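September, evening meeting
By Madalena Matos

I took the notes again, so blame me for the spelling. We got going at 7:10 in the back room at Costeo, with the roof fund first. We have 1,581 dollars in the account, and the Gikidell quote for the shed roof came in at 900. I moved that we say yes before the rain starts, and it passed with no fuss at all.
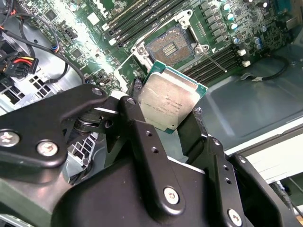 Next up was the plant sale. We sold 306 seedlings in the spring — mostly tomatoes, plus those peppers I never want to water again! — and I'd love to try for 400 next year. Mertens will give us trays if we pick them up ourselves (my car is full of soil already, so someone else please).

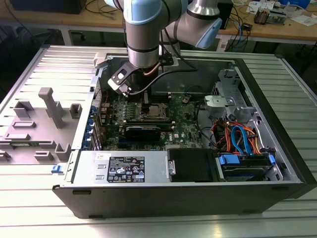
Desktop computer open on its side, graphics card in place.

Then water. The tap by the north beds still drips, and the hose rota fell apart in August. I read out the new one and we swapped a few mornings until it worked. Trukaven wants the meter reading by the end of the month, so I'll walk down and get it.

We spent far too long on whether the compost bins need lids. I like lids. Half the room doesn't.

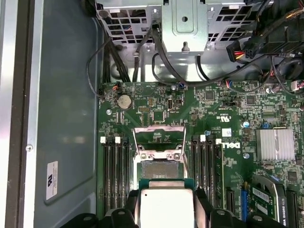

One member felt that lids only make the heap soggy, and asked that we leave two bins open over the winter and compare them in March. Agreed, and I'll make the labels.

Closed at 8:40. Keys are with me.

Contact: Madalena Matos, notes and keys | © Garden members | Back to top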